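Washing a White Wall Without Leaving Streaks

I put off washing our big white wall for years, and I blame my mother-in-law, who told me when we first moved to Stedthorpe that once you wash one spot you'll have to wash the whole thing. She was right, of course, but it's such a pleasant job once you get going that I wish I'd started sooner! We finally did ours in May 2021, and I've been fiddling with the method ever since.

Start dry. I can't say this strongly enough. Dust plus water makes a gray paste, and you'll be chasing it down the wall all afternoon. I use an old flannel pillowcase pulled over a broom head (the soft kind, please, and knock the crumbs out of it first) and go from the ceiling down in long, slow passes.

Next, mix 2 teaspoons of plain dish soap into a bucket of warm water, and fill another bucket with clean water for rinsing. People always want to use more soap. Don't! Most of the streaks I've made in my life were soap I never rinsed off. Wring the cloth until it hardly drips, and try it somewhere low and out of the way first, especially if you have flat paint, which can rub up shiny if you lean on it.

Now, washing goes from the bottom up, which sounds backward, I know. Dirty drips running over a dry wall leave tracks that are hard to get out, and they behave much better on a part you've already dampened. Work in patches you can reach without stretching, rinse each one, and pat it with a dry towel before moving over.

If you have something dark and glossy hanging on the wall, a panel or a framed piece, clean it last with a barely damp microfiber cloth. Spray the cloth and keep the bottle well away from the wall, or you'll get little runs underneath. Metal rods and brackets just want a dry wipe.

For scuffs, a dab of baking soda on a damp fingertip, rubbed very lightly, has saved me more than once. Give the wall around 30 minutes before you judge it, too. Damp paint looks blotchy and I've rewashed perfectly clean patches in a panic. Then turn a lamp sideways to it and look along the surface, and you'll find whatever you missed.
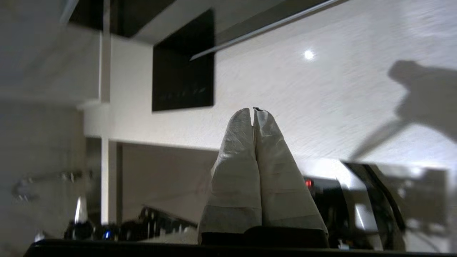
Dilruba Gunawardena: I'd add a drop of white vinegar to the rinse bucket if your water is hard like ours. I did the hallway both ways in July and the vinegar side dried much clearer. Do you do the baseboards before or after? Mine always end up catching the drips and I have to go back over them anyway.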